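Home Features Living Food Archive Subscribe

The Sunday Shirts of Kirnside

Noémie Guillot washes for a whole football club, and she does it in her own apartment. The players of Kirnside leave their bags in her hallway after the match, and by the next evening the shirts must be clean, dry and folded.

She began 12 years ago, when her son was a junior. He stopped playing long ago, but the bags kept coming. "I said yes for one season," she tells me, and pours the coffee.

Her method is strict. Mud is brushed off when it is dry, never before. Every shirt is turned inside out, so that the numbers do not rub against the drum. She washes at 20 degrees — the old manager, Pascal Tessier, wanted 60, and he lost a full set of shirts to this idea. The red went into the white, and the team played in pink until May.

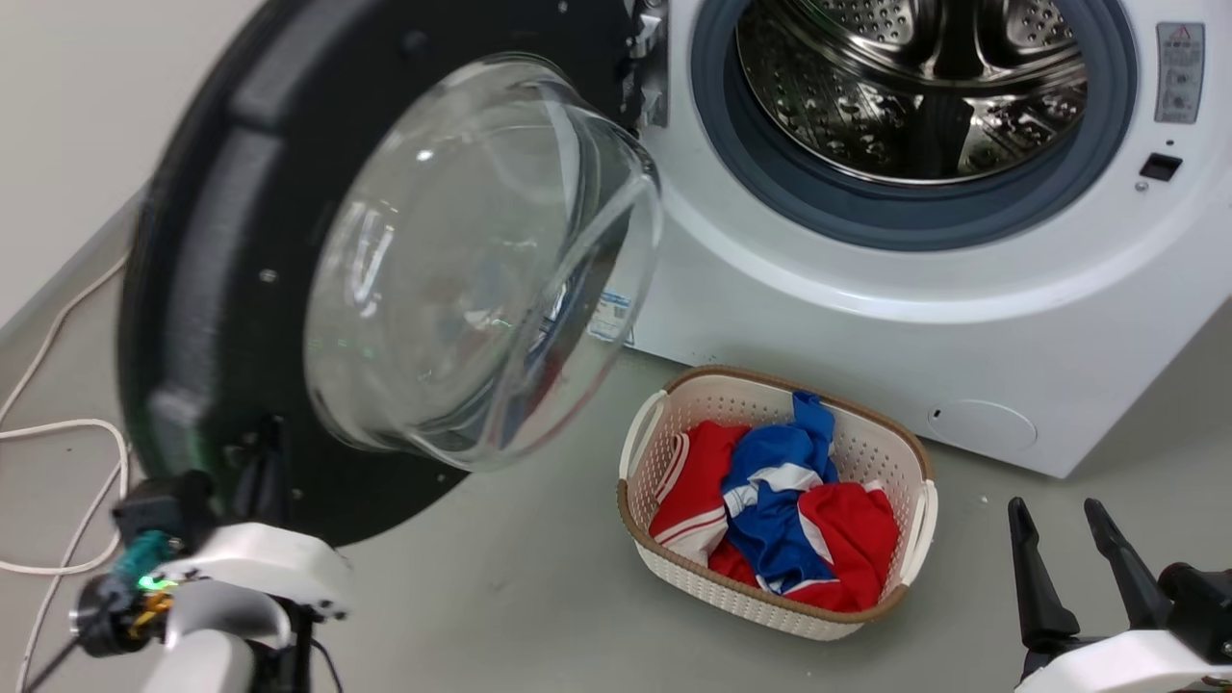
Red and blue in the basket, with the washing machine open behind it.

After the wash she leaves the door of the machine open for the night. The rubber ring must breathe, she says, otherwise the smell comes back in the next load. She also wipes inside its fold with an old sock, where she has found coins, grass and one time a tooth guard.

Softener is forbidden in this house. It makes sports fabric hold the sweat, and Odette Gaillard, who repairs the torn collars for the club, complains that her patches do not stick well after it.

The drying takes longer than the washing. Two lines cross the balcony, and the shorts hang by the waist.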